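Endocrine Pharmacology, Unit 2: Thyroid hormone replacement
Handout to accompany the lecture of 13th September

Read this before the session. The dosing exercise at the end will be marked in class.

1. What the thyroid makes

The thyroid gland releases two hormones, thyroxine (T4) and triiodothyronine (T3). Most of the output is T4, which has little effect until tissues such as the liver and kidney convert it to T3. Release is controlled by thyroid-stimulating hormone (TSH) from the pituitary. When thyroid hormone in the blood falls, TSH rises, and the reverse.

In primary hypothyroidism the gland itself is failing, so TSH is high and free T4 is low. In the secondary form the pituitary is at fault, and TSH may be low or normal. For these patients TSH is no use for adjusting the dose and free T4 must be followed.

2. Levothyroxine

Levothyroxine is synthetic T4. It has a half-life of seven days or so in a person with normal thyroid function, which allows once-daily dosing. It also means that a new dose takes several weeks to settle, and blood taken too early will mislead.

Absorption is best on an empty stomach. Tablets are usually taken with water at least half an hour before breakfast, coffee or other medicines. Calcium and iron salts bind the drug in the gut and should be kept four hours apart from it.
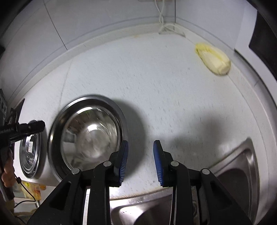 Orathai Sriwong asked whether a bedtime dose is acceptable. It is, provided the last meal was at least three hours earlier and the patient keeps to the same time each night.

3. Starting and adjusting

Healthy younger adults can often begin on a full dose worked out from body weight. Older patients and those with heart disease start low – 25 micrograms daily is common – and go up in small steps. TSH is checked six to eight weeks after each change.

Signs of too much hormone include palpitations, tremor, weight loss and poor sleep. Long-term excess raises the risk of atrial fibrillation and bone loss.

4. Reading for the seminar

Dulov and Tejada, chapter on thyroid disorders, from page 343. The tables on absorption are the part to know. The Perkgate case notes are in the course folder, item 2946.

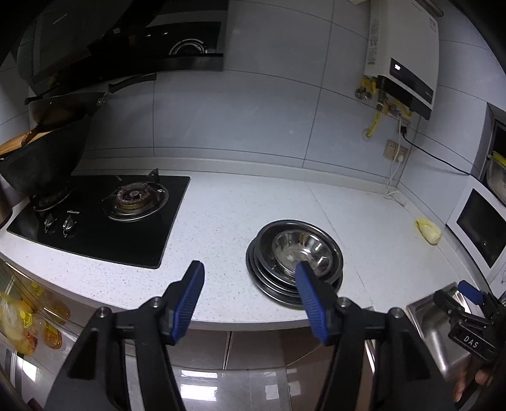
Fig. 2. Stainless steel dishes on a kitchen counter.

5. Exercise

Write up to 700 words on a patient whose TSH has risen on an unchanged dose. Cover missed tablets, new medicines, changes in diet and pregnancy, and say what you would ask first.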